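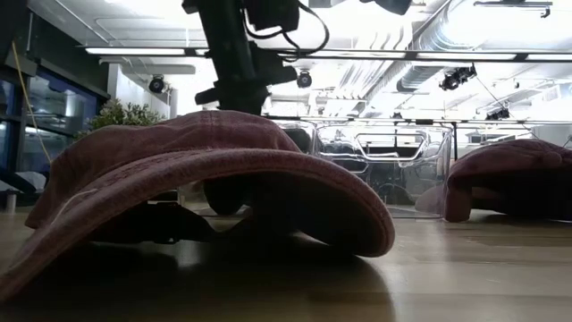 How to wash a cotton ball cap without wrecking it

Quick one, people keep asking. Works for plain cotton caps with a plastic brim insert. Older caps might have cardboard in there. Flick the brim with a fingernail. Dull papery sound = cardboard, so don't soak it, skip down to the spot clean part.

Time: 2 hours or so of soaking, then overnight to dry. Hands on, maybe ten minutes.

What you need

Sink or a bucket
Mild laundry soap, no bleach in it
Old toothbrush, soft
White rag
Small towel
A bowl or a coffee can, about as big as your head

Test the color first

Wet a corner of the rag, rub it on the inside seam. Color on the rag? Reds are the worst for this. If a lot comes off, cold water only and wash it by itself. A little is fine, most caps lose some the first time.

Soak

Fill the sink with cool water. Not hot. Hot shrinks the crown and then it sits on top of your head like a muffin. Squirt of soap, swish, cap goes in upside down. Push the air out so it stays under.

Leave it. If the sweatband is really bad, change the water halfway thru.

Scrub

Sweatband first, that's where the gunk is. Dab of soap straight on the band, short strokes with the toothbrush. Then the underside of the brim near the forehead. Go easy over any embroidery or print, and along the brim stitching. Old thread pops.

White salt lines on the front: one spoon of white vinegar in a cup of water, dab, wait five minutes, rinse. Smells for a bit. Goes away.

Rinse

Cold tap till the water runs clear. Takes longer than you think, the band holds alot of soap. Squeeze the crown gently. No wringing, and don't fold the brim.

Shape and dry

Pat with the towel. Set it over the bowl, smooth out the crown with your fingers, curve the brim how you like it. If you want more of a curve, rubber band it around a mug while it's damp, but not too tight or you get a crease down the middle.

Air dry, out of the sun. No dryer. My neighbor Hortensia put hers in at 110 minutes on high and the brim came out like a potato chip.

Spot clean (cardboard brims)

Damp rag, tiny bit of soap, work on the sweatband only. Wipe with clean water, blot, done. Keep the brim dry. Stand it on its crown by a fan.

Crown still floppy?

Some caps have no backing in the front and will always slouch. If you hate that, spray starch on the inside while it's over the bowl, two light coats, let it dry between. Wipe any drips off the brim right away.

How often

Couple times a summer if you sweat in it. Otherwise when it smells. Wiping the band with a damp rag after yard work buys you a few more weeks.

Wool caps are a different deal, will do a seperate page for those. Dishwasher question: no.

Updated 1 December 2024, added the vinegar thing. Thanks Gervasio.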